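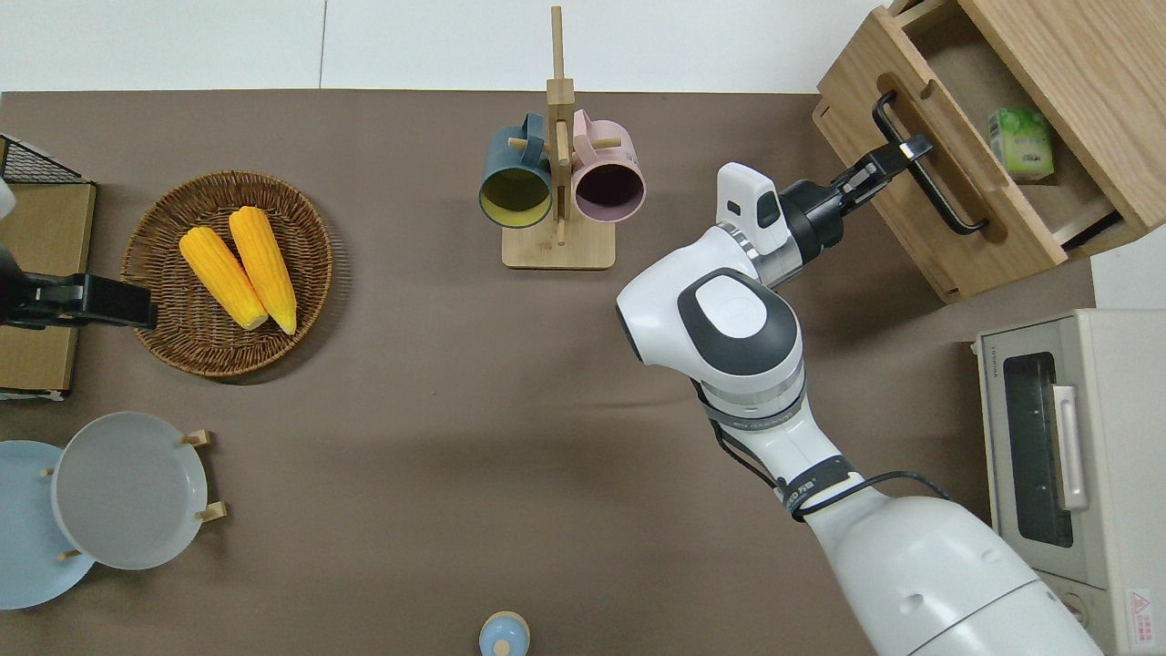 Speaker notes — "One Counter, Everything On It"
Small kitchens evening, 19 April 2021

Hi everybody, thanks for squeezing in. I'm Palesa Baloyi, I write the storage column for the Memum newsletter, and I've got 17 minutes, so shout if I wander off (I will wander off).

Start with the question I get most: where does the tea go? People want a tin, a caddy, a special shelf. I say give it a drawer. One shallow drawer at counter height, and let the tea have it until you really need the space. Mine at home held takeout menus for five years!

(Pause. Ask who has a menu drawer. Wait for hands.)

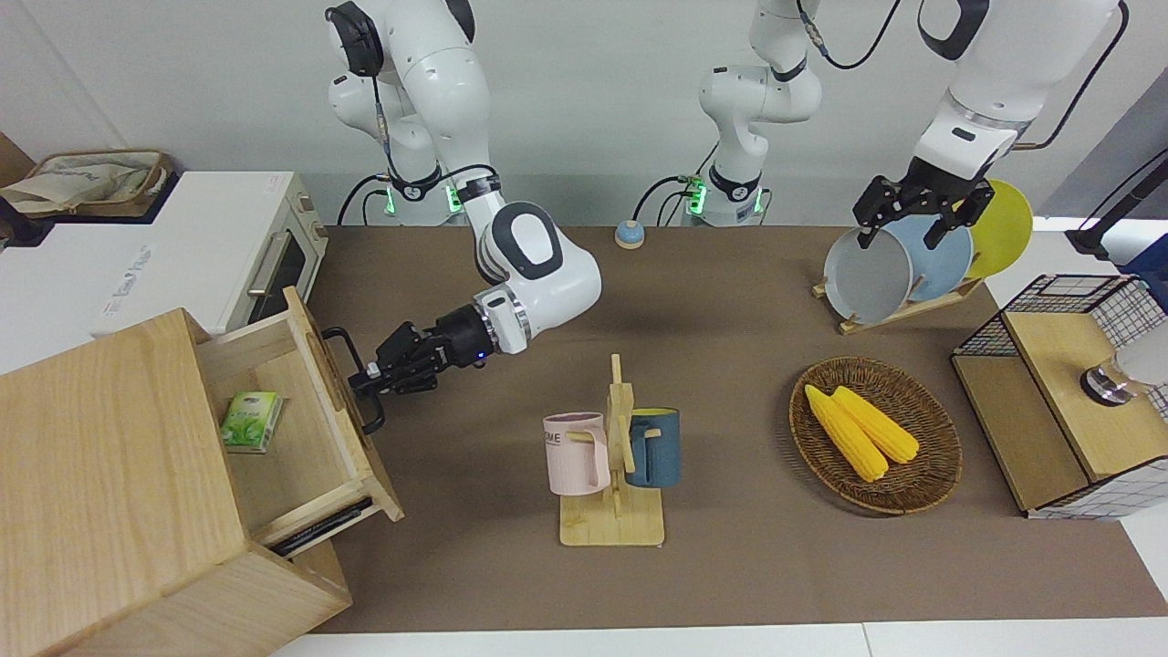
Tea in the drawer, mugs out on the tree, plates standing up in their rack.

Okay, the toaster oven. I love a toaster oven, and I know it eats a huge piece of counter. My rule is that it goes beside the drawers and the door gets a clear swing. Try it with a hot tray in your hands before you decide you're done. If you want to keep something on top, check your manual first, and take it off before you switch the oven on. Please.

Plates next. I was a stacker for years and then I moved into the Galbraith Street apartment, which had one cupboard and it was over the fridge. So the plates came out and stood up. A wooden rack with three plates in it takes up hardly any room, and you can pull the back one without lifting the other two. Mix your colors if you like — gray, pale blue and yellow look great together, and I will not hear a word about matching sets.

(Skip the Pronden catalog story if we started late.)

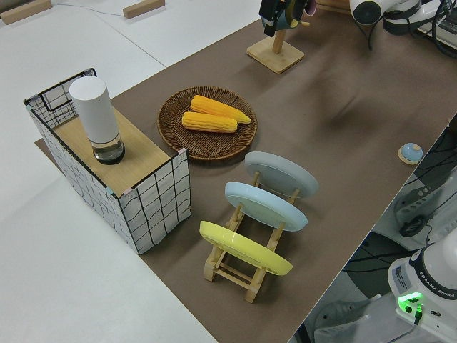
Baskets, boxes and the corn question

Somebody always asks about the corn. Corn on the cob is happiest in the fridge, so the basket is for the cobs you're cooking today. I like a low round one, wide enough that they can lie side by side. Put dinner where you can see it and you'll cook it. That's my whole system, sorry, there's no app.

A box with a board across the top is my other favorite. You get storage below and a little shelf above, and it costs you a scrap of wood. Leave a gap at one end so you can get your fingers in.
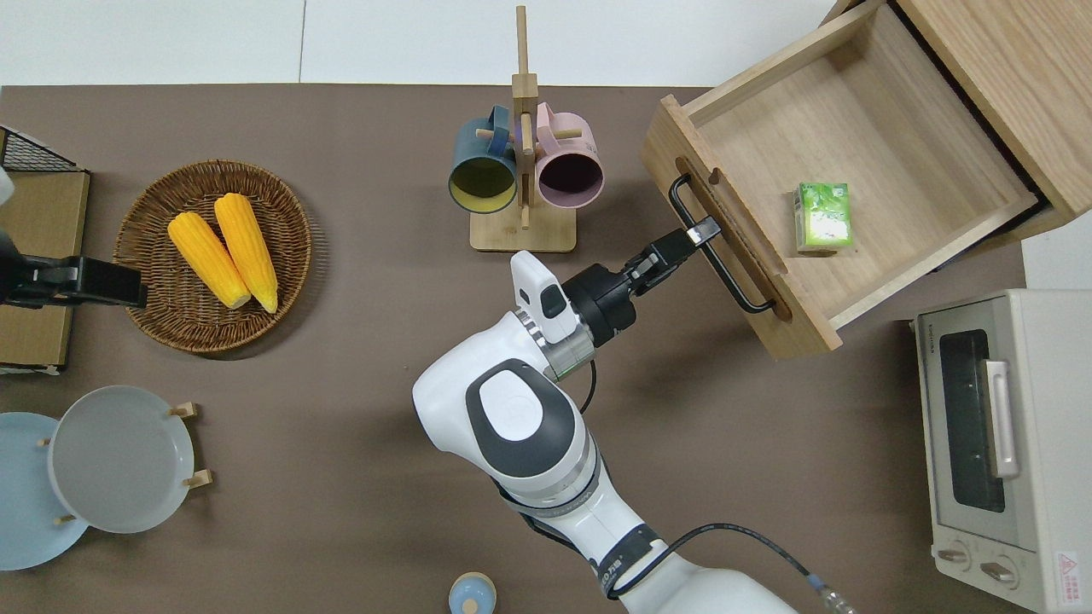
Two mugs on the tree, corn in the round basket, and the tea drawer open.

Mug trees! I used to be rude about them. Then I counted what we use at home on a normal day, and it's two mugs. Two! The rest went up high. Hang the ones you reach for and give them a bit of space between pegs so the handles don't knock.

(Hold up the Wasturitz hook here, pass it to the front row, get it back this time.)

Homework before questions: go home, pick one drawer, empty it onto the counter and see what you'd put back. Send me the results, especially the embarrassing ones. Okay, who's first?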